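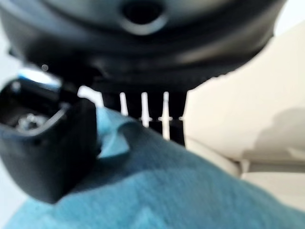

The Second Charge

The file came to Olga Tavares on the internal trolley at nineteen minutes past nine, in a buff folder with a green tab. Green meant a consolidation loan secured on property. Red tabs were arrears and went to the other end of the room.

She had been at Vilela for eleven months. The firm lent to people whose banks had declined them, and it occupied two floors above a carpet showroom in Nitbridge. Her title was underwriter, grade two. A grade two underwriter could approve an unsecured loan on her own signature and a secured loan with one other. She could decline anything alone.

The applicant was Ermelinda Garcia, aged sixty-three, of Mirorcombe, a coastal parish an hour to the west. She owned a terraced house there. The first charge on it was held by a building society and had four years to run. She had two credit cards, a catalogue account and a loan for a boiler. She wished to fold these into one debt, secured by a second charge, repayable over fifteen years.

Olga opened the scoring system, which was called Kostusard and had been bought from a firm that no longer existed. It ran in a grey window that could not be resized. She entered the income, the outgoings, the balances and the age of each account. The cursor sat in the last field for a while and then the result appeared.

419.

The scale ran to 600. Anything above 400 was a pass for secured lending, provided the loan to value was under seventy per cent, and Mrs Garcia's was well under. The system recommended approval at tier three pricing. It had filled in the monthly payment, which was lower than the four existing payments added together. It had also filled in the total amount repayable, in smaller type, in the corner where the printer sometimes missed it.

Olga got out a pad and did the sum by hand. She had been trained to do this and had noticed that the people who trained her did not. The boiler loan would clear in fourteen months. The catalogue account was interest free if paid by the spring. The cards were expensive, but at the rate Mrs Garcia was already paying them down they would be gone in a little under four years. Left alone, the whole of it would cost her a certain figure. Consolidated, it would cost her more than twice that, and the house would stand behind it until she was seventy-eight.

She wrote both figures on the pad and drew a line under them.

Nuno Coelho sat opposite. He was grade three, and his was usually the second signature. He had a method for reading files, starting at the back with the valuation and working forwards, so that he reached the applicant last.

"Is that the Mirorcombe one?" he said. "The broker's rung twice."

"Which broker?"

"Aguiar."

Tiago Aguiar introduced a good share of the secured book. His fee was added to the loan and charged interest along with the rest of it. On this file the fee was within the permitted range, at the top. His covering note said that the client was finding it difficult to keep track of several payments and wanted peace of mind. The same sentence appeared in most of his covering notes.

"She isn't behind on anything," Olga said.

"No. That's why it scores."

"I mean she isn't finding it difficult. There isn't a missed payment on the whole report."

Nuno turned the file round and looked at the report, then at the pad. He read the two figures and turned the file back.

"She's entitled to want one payment," he said. "People pay for convenience. The illustration's in the pack, the total's on the illustration, and she's signed to say she's read it."

"Did she get independent advice?"

"She signed to say she was told she could."

All of this was correct. The form was at tab six and the signature matched the one on the application. It was a careful signature, every letter of Garcia separately legible.

The procedures manual allowed an underwriter to telephone an applicant for one of three purposes: to verify identity, to resolve a discrepancy in stated income, or to confirm the purpose of the loan. Olga read the section twice and decided that the third would do. She rang at ten to eleven. It was answered on the second ring.

She gave her name and the name of the firm. She took Mrs Garcia through the security questions. Then she asked her to confirm, in her own words, what the loan was for.

"It's for the boiler," Mrs Garcia said.

"You have an existing loan for the boiler."

"Yes. That one. And the cards. Mr Aguiar said it was all going to go up."

"What was going to go up?"

"The interest. He said in September they would all go up and I'd be better being fixed."

Olga looked at the file. The boiler loan was at a fixed rate already. It said so on the agreement, a copy of which Mr Aguiar had supplied.

"Did he explain that the new loan would be secured on your house?"

"He said it was the same as the mortgage."

"It's a separate loan. It sits behind the mortgage. If you couldn't keep up the payments, we'd have a right over the house as well as the building society."

There was a pause on the line. A kettle or a tap was running somewhere.

"But I'd be paying less," Mrs Garcia said.

"You'd be paying less each month. You'd be paying for longer." The manual did not permit an underwriter to give advice. It permitted her to draw attention to information already provided. "There's a page in your pack with our name at the top, and a box in the bottom right-hand corner. Have you got it to hand?"

She had. It took her a little time to find her glasses. Olga waited and heard the pages being turned.

"Total amount repayable," Mrs Garcia read. Then she read the number. She read it as a row of separate digits, the way people read out a meter.

"That's it," Olga said.

"Is that with the mortgage?"

"No. That's only this loan."

"I see," said Mrs Garcia. She asked whether Olga would mind if she rang back. Olga said she could take as long as she wanted, that the offer was open for thirty days, and that there was nothing to pay if she decided against it. She gave her direct line and wrote the time of the call on the record sheet.

At a quarter past two she was asked to step into Aníbal Guerreiro's office. He was head of lending and had a window that looked on to the loading bay of the carpet showroom. Two men were getting a roll of underlay through a door slightly narrower than it needed to be.

"Aguiar's been on," he said. "His client has had a call and she's upset."

"I rang to confirm purpose. It's on the sheet."

"I've seen the sheet." He had it in front of him. "You confirmed purpose in the first line. There are another nine lines."

"She'd been told her rates would rise. One of them can't."

"Is that in the file?"

"The agreement's in the file. What he told her isn't."

Guerreiro read the nine lines again. He was a fair man in most respects and had written a large part of the manual himself, in the year after the regulator's visit.

"The case scores," he said. "It's inside policy on value, on income and on age at end of term. If you decline it, I have to record a reason from the list. Which reason?"

There were twenty-two decline reasons, each with a code. Olga knew them fairly well. They covered false statements, poor valuation, short leases, unsatisfactory conduct of accounts and properties of unusual construction. None of them covered a loan that would be repaid in full, on time, by someone who had no need of it.

"There isn't one," she said.

"No."

"There's code fourteen. Purpose not established."

"She told you the purpose."

"She told me the boiler. The boiler's on a fixed rate with fourteen months left. If she thinks she's borrowing to stop it going up, then the purpose she's given can't be met by the loan." She had not worked this out before she came in. It sounded reasonable, so she went on. "I'd say that's not established."

He wrote 14 on the corner of the sheet and looked at it. Outside, the men had put the underlay down and were considering the door.

"Aguiar will appeal it," he said. "He'll send in a letter from her, with the purpose put properly."

"Then it'll be her letter."

"He'll draft it."

"She'll still have to read it."

Guerreiro said he would hold the file for five working days. It would not be declined and it would not be approved. He told her that calls to confirm purpose ought to be kept to confirming purpose, and that he would be circulating a reminder. He did not say that she had done anything wrong, and he kept the sheet.

The reminder came round the next morning. It was one paragraph and named no case. Nuno read it from the bottom upwards and put it in his tray.

No letter came from Mirorcombe on the first day or the second. Aguiar sent in three other cases, all complete, all with the sentence about peace of mind. Olga scored two of them. One was a man with arrears on everything he had, for whom a single payment made plain sense, and she signed it and passed it across. Nuno signed beneath her. The other had a short lease and went back under code nine.

On the fourth day, late in the afternoon, her direct line rang.

"It's Mrs Garcia," said Mrs Garcia. "I've been through it with my sister. She used to do the wages at the cannery."

"Yes," said Olga.

"We can't get it to come out the way he said. We did it twice." A page turned. "I've got the catalogue down as nothing if I pay it by the spring. Is that right?"

Olga pulled the record sheet towards her. It was a fresh one, with the purpose line blank at the top. She was not permitted to give advice on an account held with another lender.

"What does it say on your statement?" she said.

Mrs Garcia read it out, all the way through, including the date and the telephone number for lost cards.

"Then that's what it says," said Olga.

"So I'd leave that one where it is."

"I can't tell you that."

"No, love, I'm telling you," said Mrs Garcia. "What do I have to sign, to not have it?"

There was no form for that. An offer that was not accepted lapsed by itself. Olga explained this, and Mrs Garcia said she would prefer to put something in writing all the same, and asked how to spell Tavares.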